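Category: Women's health | Rural health programs

Search this site Go

The Drumadwood Maternal Health Program is a rural health and education service for mothers and adolescent girls, based in the district of Drumadwood. It was founded by Liliana Negri, a midwife, and offers prenatal visits, nutrition classes and school talks on menstrual health. The program serves 43 villages and is administered from a clinic in Stundley. A second clinic, at Kaewkla, opened in January and has a delivery room — the first in the area. In its most recent reporting year the program recorded 3062 prenatal visits. 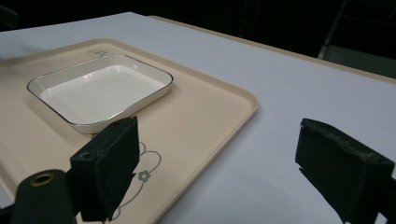

This page was last changed on Jun 15, 2020.

Classes are free of charge and are limited to 100 participants per term.

Shares: 100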